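Dawber Nail Strengthening Base Coat

Supplied by Dreson, Utton

The Dawber base coat is intended for nails that split, peel or break easily. It is applied beneath coloured polish and may also be worn alone for a light, clear shine. The formula dries to a smooth finish and helps to prevent staining from darker shades.

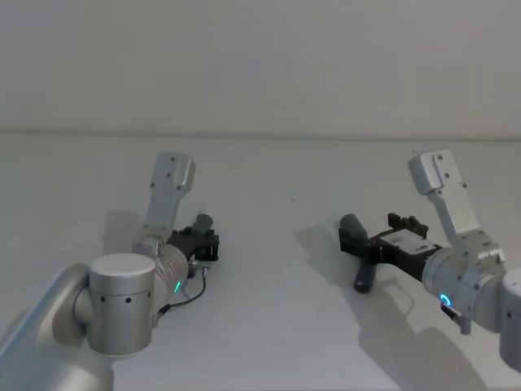

Two arms above a white tabletop.

Directions for use
Remove all traces of old polish and wash the hands. Apply one thin coat to each nail, taking care to avoid the cuticle, and allow 2 minutes before adding colour. A second coat may be used on very soft nails — it should also be thin. Remove with any standard polish remover.

The base coat is suitable for use with all shades in the Marnier range, which now stands at 53 colours.
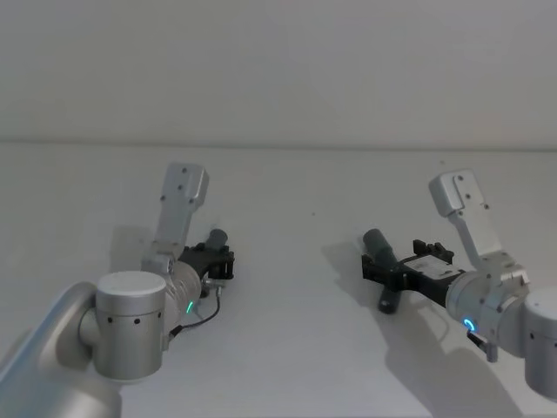
Trade customers may order in cartons of 1,000 bottles. Smaller quantities are available to registered salons on request. Orders are sent from our Utton warehouse and a delivery charge may apply.

Storage and safety
Keep the bottle upright, tightly closed and away from heat. The product is flammable. Avoid contact with the eyes and keep out of reach of children. Stop use if the skin becomes sore.

Page last updated: 11/29/18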